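Progress report to Flonance: the two-arm cutlery sorting cell
Keith Entwistle, Brivberg workshop

Hi all, and thanks for the patience while I got this one together. You asked for less slide deck and more plain talk this time, so I'm going to tell you where the money went and how the cell is running, and then what's still bugging me (there's always something!).

The big job this period was getting both arms back on the table after the rebuild. You'll remember the left one had been drifting on us. I pulled it off its mounting plate, cleaned up the faces, put it back with new bolts and went round them all again the next morning with the torque wrench. Two had backed off a hair, so I've put that second check on the maintenance sheet for good. The right arm got the same treatment even though it was behaving itself, as I'd rather have them both at the same starting point.

After that came calibration, which ate most of a week. We run the Kazemi routine, where the two grippers come in toward each other until the tips are nearly touching and you read off the offset. It's slow and a bit nerve-racking to stand beside, but I've grown fond of it. Before the rebuild we were 18 mm out at the meeting point. We're down to 2 mm now, and I reckon there's a bit more to find once the new wrist bearings have settled in.

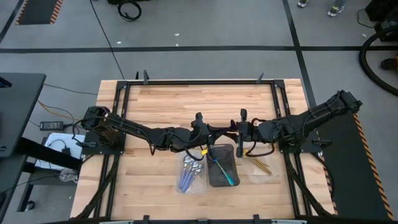
Page last changed: Wednesday, August 6, 2025

The grippers sit nearly tip to tip over the trays, a bit right of the middle of the table. We've kept to three trays side by side, the lavender-handled utensils on the left, a single teal one in the black tray, and the skinny golden-yellow ones on the right. The colours make life much easier when you're trying to work out from a log which pick went wrong. The clear trays are harder going for the vision side, the right-hand one especially – it almost vanishes against the wood. I've asked Zadia to quote on tinted ones in the same size.

Cables are my other headache. There's a loop hanging under the left wrist with a yellow tag on it, and another curling below the right forearm, over the tray. I want both of those shorter and clipped along the links before we push the speed up. I've done a dry run with hook-and-loop ties and it looks promising, but the wrist needs a fair bit of slack at full twist, so I'm going carefully. The floor leads are next in line after that, and I'd like a proper cover strip for the one that crosses between the desk and the table.

On spending, the bolts, bearings and a spare set of fingers came to $987 all up, and that's inside what we'd set aside for repairs. The cover strip and clips should be small change. The tinted trays I can't tell you until the quote lands.

Next up is a 20 hour soak test with both arms running, split over several days so I can check the mounts in between. I'm aiming for September. If the calibration holds through that, I'll put the speed up a notch and send you the numbers, good or bad. Give me a shout if you'd like to come and watch some of it, the kettle's always on.

Cheers,
Keith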